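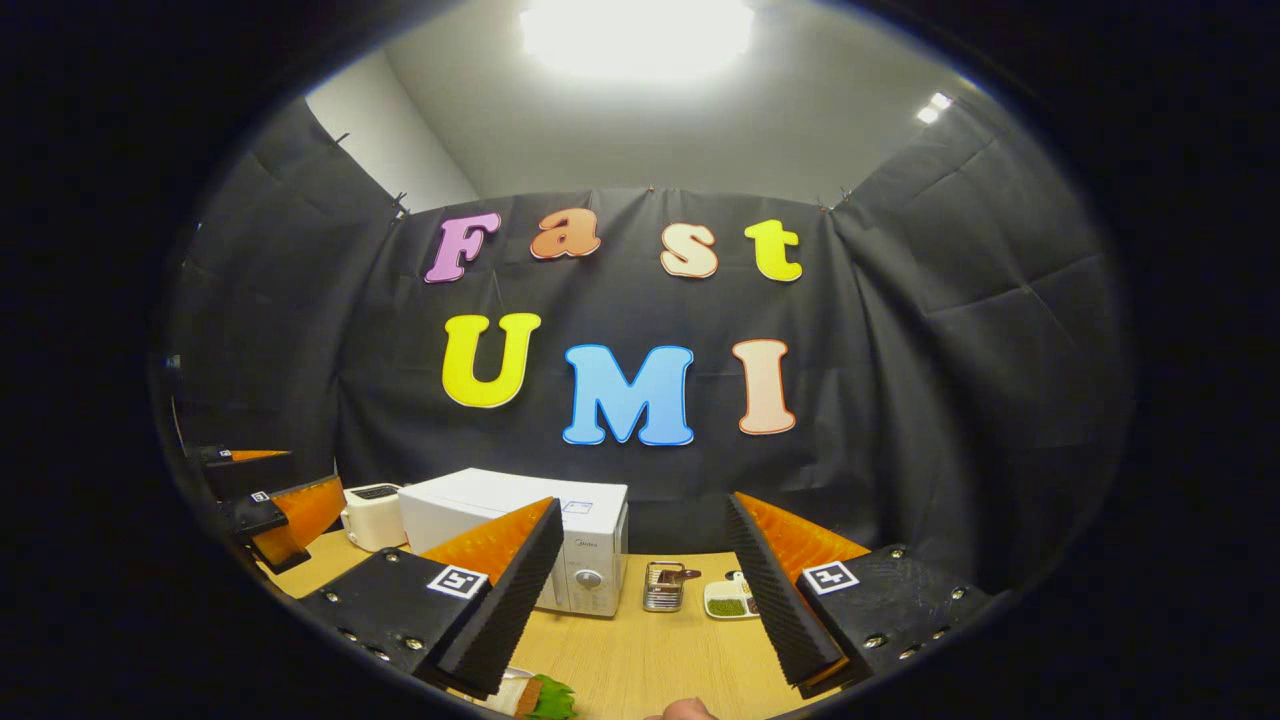
Notebook | Entries | Bench | Parts shelf | Search

28 November 2022
Kitchen table corner, setting up

Spent most of the morning on the little kitchen again and I'm pretty happy with where it's ended up! The black cloth is finally hanging on all sides, clipped along the top. It still has every crease it came out of the bag with (Iman offered her steamer, I said next week, we both know what that means). The foam letters went on the cloth too – Fast over UMI, in a mix of colors, and the top line climbs a bit to the right. Benedito wants to redo it with a level. I like it the way it is.

Layout for now: toaster on the left, microwave next to it, wire basket to the right and the small white dish past that with the green food in it. I'd had the basket in front of the microwave at first, and that was silly, you need that space for the door. If you move anything, please put it back in this order so we don't all end up with our own private kitchen.

The microwave is the white one from Petgate, 900 watts on the label sheet, plain round dial. No keypad, thank goodness. I turned it a touch on the table so the door has somewhere to go, and I keep wanting to straighten it. Don't!
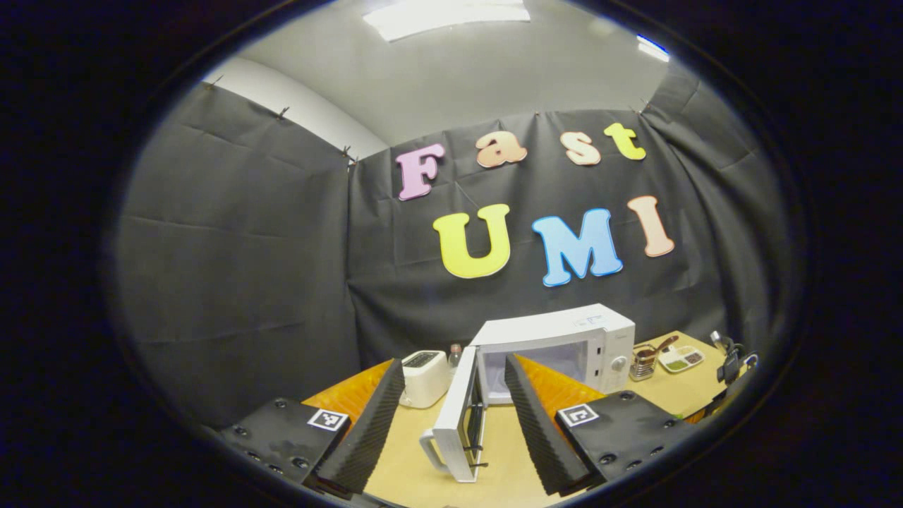

Microwave with the door open, dial on the right-hand side.

Raghda asked whether the table is deep enough. I think so, though I'd still like another 12 cm at the front for plates. Valentin says there's a deeper top in the Halász storeroom and he'll go look. If it's darker wood I'd rather stay with this one, the light top is so much nicer against all that black.

Still to do:
- steam the cloth (Iman, or me if I'm shamed into it)
- 2 spare clips for the drawer
- find the lid that goes with the dish
- wipe out the microwave before we shut things down
- ask Anderson if the toaster is ours or on loan from Inis

Lunch was late, so the rest of the list is for the afternoon. Raghda has the storeroom key.

Recent entries
Shelf brackets, second try
Cloth samples from Skostoneck
Sorting the cutlery drawer
Notes from May: moving the benches
Page 94: paint for the back door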